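# Call for Participants: Household Fruit Storage and Food Waste Study

The Zamstead Institute for Food and Household Studies invites applications from residents who wish to take part in a study of how fresh fruit is bought, stored and used at home.

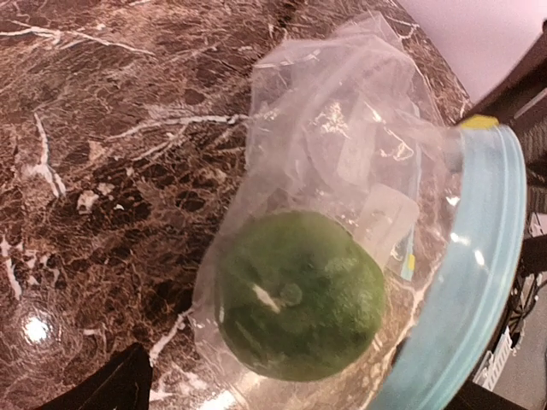 The study is open to households of any size, including people living alone, students in shared houses and families with young children. It is led by Wilson Chambi, Senior Research Fellow, with Jairo Tamayo as study coordinator. Places are available for 95 households in the Zamstead and Kimadow areas. Applications are welcome now and will be considered in the order in which they are received.

## Background

In an earlier postal survey, 311 households answered questions on their weekly shopping and on the food they had thrown away. Fresh fruit was mentioned more often than any other type of food. Many of those who replied said that they were unsure whether a given fruit should be kept in the fridge, in a bag, in a bowl or in a cupboard, and that the advice printed on labels was hard to follow once the fruit had been taken out of its wrapping.

The survey relied on memory, and people do not always remember what they have thrown away. The present study will ask participants to keep a record at the time. The findings will be used to prepare a storage guide for the public, which will be offered free of charge to libraries, community centres and housing associations in the area.

## What participants will be asked to do

Participation lasts for five weeks. During that period each household will be asked to:

- keep a short diary of the fresh fruit brought into the home, whether bought, given or home-grown;
- note where each item is kept, and whether it is moved;
- record what is eaten, cooked, frozen, given away or thrown out, and the reason for throwing anything out;
- weigh discarded fruit, including peel and stones, on the kitchen scales provided;
- attend an opening session and a closing interview, each lasting no more than one hour.

Most entries in the diary should take a few minutes. It may be kept on paper or online, and households may change from one to the other if they wish. One adult should take responsibility for the diary, although other members of the household are encouraged to help with it.

For the first two weeks, participants should shop and store their fruit exactly as they normally would. At the start of the third week, each household will receive a set of written storage instructions and will be asked to follow them until the study ends. The instructions differ between households. Participants are therefore asked not to compare them with friends or neighbours who are also taking part.

There is no need to buy more fruit than usual, or to buy any particular kind. Households that eat very little fruit are as welcome as those that eat a great deal.

## Who may apply

Applicants must:

- be aged 18 or over;
- live in Zamstead, Kimadow or one of the villages served by the Ticona bus route;
- do at least half of the food shopping for their household;
- expect to be at home for the whole of the study period, apart from occasional nights away;
- have the use of a fridge, which may be shared.

Applications cannot be accepted from anyone who is employed by a food retailer or a packaging company, or who lives with someone so employed. Only one application may be made from each address. Where a house is divided into separate flats, each flat counts as an address of its own.

Persons who took part in the earlier postal survey may apply.

## Payment and expenses

Each household that completes the study will receive a payment of £95 by bank transfer or in shopping vouchers, according to preference. Households that withdraw early will be paid in proportion to the number of full weeks completed. Bus fares to and from the opening session will be refunded on production of a ticket. The kitchen scales may be kept.

Applicants who receive benefits are advised to check whether a payment of this kind should be declared. The study coordinator can supply a letter confirming the amount and the purpose of the payment.

## Confidentiality and consent

All information will be held securely and used only for the purposes of the study. Names and addresses will be stored separately from the diaries and will be destroyed once payments have been made. No household will be identified in any report. Short quotations from interviews may be published, but only with the written agreement of the person concerned.

Participants may withdraw at any time without giving a reason. Those who withdraw may ask for their diary to be returned or destroyed, provided that the request is made before the closing interviews have ended.

## Opening sessions

Opening sessions will be held at Hondia House, Zamstead, on a Wednesday, with a choice of morning or evening attendance. The building has level access and a hearing loop. Children may attend with a parent or carer. Those unable to travel may request a session by telephone.

The session will cover the use of the scales and the diary, and participants will be able to put questions to the research team before signing the consent form.

## How to apply

Application forms are available from the reception desk at Hondia House and from the public library in Kimadow. Large-print forms can be provided on request. Completed forms should be returned to either desk in a sealed envelope marked "Fruit Storage Study", for the attention of Jairo Tamayo.

Applicants should state the number of people in the household, any food allergies, and whether they would prefer to keep the diary on paper or online. References are not required.

All applicants will receive a reply in writing. Those who are not offered a place may ask to be added to the reserve list, from which any vacancies will be filled up to the end of May.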